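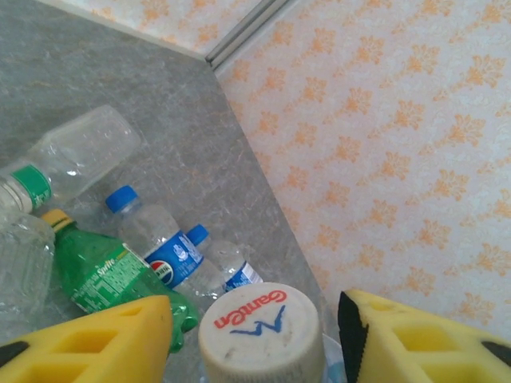 Bottle sorting at the bench, seen from the gripper.

About Tirnness

Tirnness is a small automation workshop and training school. We build and teach robot handling for jobs where the objects are light, cheap and never in the same place twice. Most of our work is with used packaging, and most of that is drink bottles. We also run short courses for people who work in sorting plants and repair shops, and we open the building to visitors.

This page explains who we are, what we do, and what to expect if you come to see us.

How we started

The workshop was set up by Kęstutis Laur, who had spent his working life fixing conveyor lines. He wanted a place where people who run machines could try out new ones before their employers bought them. The first course had 5 students and ran in a rented unit with one arm and a borrowed workbench. We moved to our present building on May 21, 2018, and have been here ever since.

Kęstutis still teaches the first morning of each course. He covers power, emergency stops and how to approach a machine that has halted by itself. Students who have worked around machinery for years sometimes ask to skip this part. They can't.

What we do

Our work falls under two headings, and the same people do both.

The first is handling trials. A company sends us a load of the items it needs to sort or pack, and we find out how well an arm can pick them up. We write a report at the end. The report says which items were picked on the first try, which took more than one try, and which were dropped or missed. We include the failures in full. If a job is better done by hand, the report says that as well, and several have.

The second is teaching. We offer an introduction for people with no background in robots, a longer course for technicians, and a day for managers who need to read a quotation and understand what they are being sold.

We don't sell robot arms. We don't take a commission from anyone who does. We do make and sell gripper fingers in small numbers, mainly to customers who have already done a trial with us.

Bottles

Bottles look like an easy thing to pick up, and for a person they are. For a machine they cause a number of problems, and this is why we use them in both trials and courses.

A clear bottle is hard for a camera to find. The surface below shows through the plastic, and bright spots of reflected light can hide its edges. A label helps, because it gives the camera a solid patch of color to find, but the label may be on the underside or gone altogether. Caps help too. A blue or yellow cap is often the first part of a bottle the software finds, and it tells us which end is the neck.

An empty bottle weighs very little. If one finger touches it before the other, it rolls. If both fingers press too hard, it buckles and may spring out to one side. Bottles lying close together are harder again, as a finger going down between two of them will often push one away.

We work with mixed brands and keep the labels on. On our bench you will find Sprite and Pepsi bottles lying next to bottles with a Ganten cap, along with others that have lost any sign of what they held. A sorting line gets whatever people have thrown out, and we see little use in practicing on a tidy set. We have no connection with any of the drink companies.

The fingers

The fingers on our bottle bench are bright yellow and have rectangular openings in their faces, a bit like honeycomb. Visitors ask about them more than anything else in the building, so a few words on why we use this type.

A solid finger presses on a bottle at one small spot. A finger with open cells gives a little under load, and the grip is spread over a larger area. The black rubber adds friction. One of the strips is serrated, and the teeth run along the inner edge where the finger faces the object. We arrived at this layout after trying a good many others, and a box of the earlier ones is kept on the shelf by the door. You are welcome to handle those.

Fingers wear out. We replace a pair when the rubber no longer holds a smooth bottle or when a cell wall tears. On the technicians' course, each student fits a new pair and checks that the two close evenly.

The small camera sits close to the fingers and moves with them. Visitors can follow its view on a monitor during demonstrations. From there you see the two fingertips at the bottom of the view and the bench beyond them, and it takes a minute or so to get used to it. Children tend to get used to it faster than their parents.

Visiting us

We hold open days in March and at other times of the year when the course schedule leaves room. They are free. You don't need to work in the industry, and you don't need to be thinking of buying anything.

A visit lasts as long as you want it to, but most people stay for one full round of demonstrations. These are the stations on a normal open day:

Bottle bench. The arm picks up bottles one at a time from a loose group and places them in a bin. Staff lay out the bottles again between runs, and visitors can do this too. People usually try to find an arrangement that will beat it. Some succeed.

Vaher table. Vaher is our teaching arm, a slow one with limited force. Visitors guide it by hand through a set of positions and it repeats them. There is a line for this one, so please let others have a turn.

Clevero screen. Clevero is the program we wrote to record trials. At this station we play back an earlier run and talk through the points where the arm chose one bottle over another. It is the quiet station and a good place to ask longer questions.

Finger bench. We cut, glue and test fingers here. During open days the cutting is stopped, but you can see parts at each stage and talk to the people who make them.

During our last open day the bottle bench ran from opening to closing with short breaks. The arm made 581 attempts. We posted the full log on the wall afterward, including the stretch when a label had come loose and stuck to one of the fingers, and a line of misses followed until we cleaned it. Several visitors told us they had found that part the most useful. One of them runs a small depot and has since sent two of her staff on the introduction.

What the demonstrations do not show

A demonstration is slower than a working line and runs under better conditions. Our bench is brightly and evenly lit. The bottles are empty, and we wash them before use. A plant has dust, liquid, crushed containers and things that are not bottles at all. We say this to every group at the start, and we ask companies to judge by a trial with their own material before making any decision.

Speed is the question that comes up most. We give picking rates in trial reports, where they refer to a known load under known conditions. We don't quote a general figure, so please don't be put out if the person at the bench won't give you one.

School groups

We take school groups from age 8 up. The visit covers the bottle bench and the Vaher table, followed by an exercise in which students build a simple two-finger gripper from card, string and foam and try to lift a bottle with it. Teachers get the instructions and a parts list to take back to class.

Groups are split so that no more than one class is in the workshop at a time. An adult from the school stays with each part of the group. There is a room for coats and packed lunches.

Rules in the workshop

Stay behind the yellow line while an arm is moving.
Tie back long hair and tuck in scarves and cords.
Do not reach onto a bench until a member of staff says the arm is stopped.
You may take pictures for your own use. Please ask before filming a customer's trial.
Food and drinks stay in the front room.

Who works here

The staff is small. Kęstutis Laur runs the workshop and leads the teaching. Two technicians look after the arms and build the fingers, and a software developer maintains Clevero. Our office manager handles bookings, and it is her voice on the answering machine. On open days former students often come in to help at the stations. They wear gray shirts with our name on the back and can answer most questions from experience.

Where we are

Tirnness is on the ground floor of the Skeraritz building, through the second gate. The first gate leads to the loading yard and is closed to visitors. There is parking along the side wall, with 3 spaces near the entrance kept for people who have trouble walking. The workshop floor is level throughout and the doors are wide enough for a wheelchair. The bottle bench monitor can be lowered if you would like to watch while seated. Just ask at the station.

Bookings and contact

Individual visitors can walk in on any open day. Groups and schools should book ahead using the form on the Visits page. For a handling trial, use the Trials form and tell us what the items are, what they weigh and how they arrive at your site. Photos of the items in the state you receive them are helpful. We will write back with a date or, if we don't think we can help, with the name of a workshop that might.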